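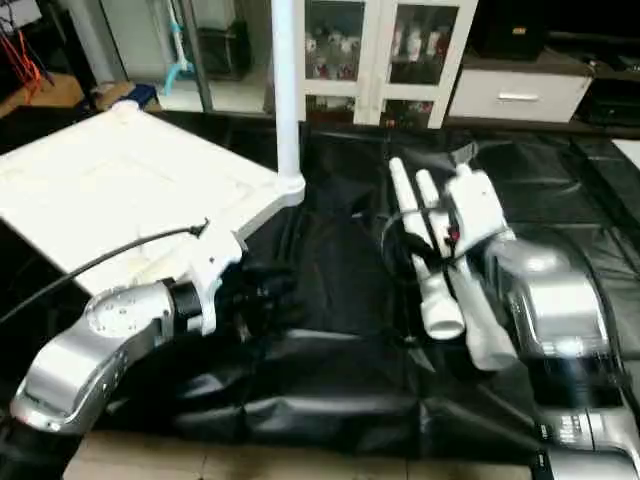 Section 3. Setting Up the Two-Arm Station for Pipe Handling

3.1 Purpose of This Section

This section applies to student teams in the Standthorpe Robotics Course who have been assigned the two-arm station for the Sullora unit. It covers preparation of the table, inspection of both arms and grippers, starting positions, and the recording of practice runs. Teams must complete Section 2 (Workspace Safety) and have their safety card signed before beginning any step below.

The station is shared by all teams in the course. It must be left in the condition described in 3.8 at the end of each session, whether or not the team has finished its work.

3.2 Before Power Is Applied

1. Confirm that the main switch on the Nurmi power unit is in the OFF position and that the station key has been removed.

2. Sign the station log. Enter the team name, the names of all members present, and the start time.

3. Assign one member as operator and one member as safety observer. The observer holds the stop button for the entire session and performs no other task.

4. Put on safety glasses. Tie back long hair and remove lanyards, bracelets, and loose sleeves.

5. Check that bags, laptops, and drinks are outside the marked floor area.

Caution: Teams of fewer than three members may not operate both arms at once. Single-arm practice is permitted with two members present, provided that the second arm is parked and locked.

3.3 Preparing the Table Surface

The table is covered with a black plastic sheet. It gives the white pipe parts a dark background and protects the tabletop from scratches. Some creasing is normal and does not need to be corrected. Raised folds inside the working area do.

1. Smooth the sheet by hand from the center toward the edges.

2. Press down any fold high enough to catch a gripper finger. If a fold will not lie flat, loosen the sheet at the nearest edge, pull it snug, and fasten it again.

3. Inspect the sheet for tears. Tears shorter than 3 inches may be closed with black tape. Report longer tears to the lab supervisor, who will replace the sheet.

4. Confirm that the square tray on the left side of the table is level and that its pole is tight in the bracket. Do not lean on the tray or use the pole as a handle.

Note: Scuff marks on the tray are acceptable. Do not clean it with solvent. A damp cloth is sufficient.

3.4 Inspecting the Arms and Grippers

Carry out this inspection with the power off. The operator inspects and the observer reads the steps aloud.

1. Beginning at the base of the left arm, look over each metal joint for loose covers or missing screws. Pay particular attention to the round flanges, where the screws are set in a circle. A missing screw is cause to stop and report.

2. Check that the gripper mount is seated squarely on the wrist. It should not rock when pressed lightly from the side.

3. Follow the gripper cable along its visible length to its plug. The plug should be fully inserted. The cable should have enough slack to form an open arc and must not be pulled tight at any point in the arm's travel.

4. Look at the inner faces of the gripper fingers. Wipe away dust and pipe shavings with a dry cloth.

5. Repeat steps 1 through 4 for the right arm.

6. Check that no thin wire has looped around a finger or rests where a finger will close. Move any such wire clear before continuing.

Caution: Never unplug or reconnect a gripper cable while the station is powered. Doing so may damage the gripper controller and will require the unit to be withdrawn from use.

3.5 Preparing the Pipe Assembly

Practice assemblies are made of white PVC pipe and are stored in the team bins. Each team is issued one assembly with two parallel tubes and a fitting with an open mouth at one end. Assemblies are not interchangeable during scored runs. Teams must use the one bearing their own bin number.

1. Remove the assembly from the bin and press each joint together firmly by hand. Do not use glue.

2. Inspect the open mouth of the fitting for cracks or chips. A cracked fitting must be replaced before practice.

3. Wipe the assembly with a dry cloth.

4. Place it on the right half of the sheet, within reach of the right arm.

5. Return the bin to the shelf.

3.6 Starting the Station

1. The operator inserts the key and announces "Power on." The observer repeats the words before the switch is moved.

2. Wait until the Gokari control program shows both arms as ready. If only one arm is listed after 75 seconds, switch the station off, wait, and repeat once. If the fault remains, end the session and report it.

3. Select "Home Both." Keep hands behind the marked line while the arms move.

4. Open and close each gripper three times with nothing between the fingers. Listen for grinding or clicking.

5. Set the speed limit to 39 percent. Teams may request a higher limit after passing the first skills check. The request must be approved by Mr. Wendell Holloway.

3.7 Practice Procedure

The purpose of the exercise is to lift the pipe assembly with the right gripper, turn it so that the open end can be reached, and bring the left gripper to a waiting position. Transfer between arms is covered in Section 4 and is not to be attempted here.

1. Bring the right gripper over the assembly with the fingers open.

2. Lower the gripper and close it on the tubes. Use the light grip setting first. Increase the grip by one step if the pipe slips.

3. Raise the assembly until it is fully clear of the sheet. Pause and check the position of all cables.

4. Rotate the wrist slowly. The observer watches for cable contact and calls "Hold" if a cable touches the pipe or the fingers.

5. Bring the left arm inward from its home position, keeping the gripper low and clear of the tray.

6. Hold both arms still while the operator saves the run.

7. Return the left arm first. Lower the assembly to the sheet, open the right gripper, and return the right arm.

Note: The dark fingers of the left gripper are difficult to see against the black sheet. Operators should judge height from the reading on the control screen and should not rely on sight alone.

Caution: If the assembly is dropped, do not reach for it. Press stop, wait for both arms to become still, and retrieve the assembly only after the observer gives clearance.

Every run is to be saved, including runs that end in a drop or a stop. Teams in the previous course year saved 2,783 runs, and the unsuccessful ones were used in preparing the fault table in Appendix B. Runs that are deleted or left unnamed will not be counted toward the practice requirement.

3.8 Shutting Down

1. Select "Park Both" and wait for the confirmation message.

2. Move the main switch to OFF and remove the key.

3. Return the pipe assembly to its bin.

4. Wipe the gripper fingers and the tray.

5. Record the end time, the number of runs saved, and any faults in the station log.

6. Return the key to the lab supervisor in person. Keys may not be passed directly from one team to the next.

3.9 Reporting Faults

Report faults to the lab supervisor, Mr. Cletus Kowalczyk, before leaving the lab. Attach a red tag to the main switch if the station should not be used. Only the lab supervisor may remove a red tag.

Students may tighten the tray bracket and replace tape on the sheet. All other repairs, including any work on joint covers, wrist sections, or cables, are reserved for staff. The station is closed for service each August, and bookings are not accepted during that month.

Proceed to Section 4 only after the practice record for this section has been initialed.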